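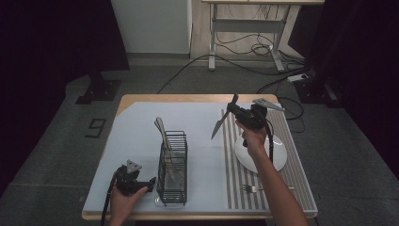 Vakdale group reports joint method for blind channel estimation and symbol detection

A signal processing group at the Vakdale laboratory has released a receiver algorithm that estimates an unknown channel and the transmitted symbols together, without a training sequence. The method is described in a technical report circulated in October, along with reference code and the recordings used in the tests.

Most receivers learn the channel from pilot symbols, which are known to both ends and carry no data. Pilots work well when the channel changes slowly. When it changes within a single block, the receiver either needs more pilots or has to interpolate between estimates that are already out of date. Blind methods drop the pilots and rely on the structure of the signal itself, but they tend to converge slowly and can settle on a wrong solution when the starting guess is poor.

The Vakdale algorithm, released under the name Kallio, alternates between two steps. The first computes soft values for each symbol given the current channel estimate. The second updates the channel by weighted least squares, using those soft values in place of known symbols. This much is standard expectation-maximization. The change is in the weighting. Symbols whose posterior is close to uniform are given almost no influence on the channel update during the early passes, and the limit is relaxed as the residual falls. According to the report, this keeps a handful of badly faded symbols from pulling the estimate away during the first iterations, when most failures occur.

The starting point is taken from a subspace fit to the sample covariance of the received block. The fit needs at least 2 receive antennas, or a single antenna sampled at twice the symbol rate. With one antenna at symbol rate the covariance does not carry enough phase information, and the authors make no claim for that case.

Tests were run on simulated blocks of 1,000 symbols and on recordings from an indoor link at the group's Ninton site. On the simulated data the algorithm reached its stopping rule in a median of 35 iterations at low signal-to-noise ratio. The same code with uniform weighting hit the iteration cap in many of the low-ratio runs, and a share of those ended in a shifted copy of the true channel. Results on the Ninton recordings followed the same order, with a smaller gap between the two versions. The report puts this down to the short delay spread of the room, where the starting estimate was usually good enough on its own.

Cost per iteration is set by the forward-backward pass used to compute the soft values, and grows exponentially with channel length. For channels longer than a few taps the authors switch to a reduced-state trellis that keeps only the best survivors at each step. The switch costs some accuracy, shown in the report as a flattening of the error curve above 30 dB. No attempt was made to run the code in real time.

Two limits are stated plainly. Any blind method leaves a phase ambiguity that has to be removed by differential encoding or by a short marker in the block, and Kallio uses differential encoding throughout. The noise is also assumed to be white and Gaussian. A short appendix shows what happens with impulsive noise - the weights collapse toward zero on long runs of symbols, and the channel update stalls. A heavier-tailed noise model is listed as further work.

The code is a set of plain scripts with no outside dependencies beyond a linear algebra library. A second data set, recorded outdoors at Takberg with a moving transmitter, is being checked for clock drift and will be added once the sample timing has been corrected. The file format will stay the same, so existing scripts should read it without changes.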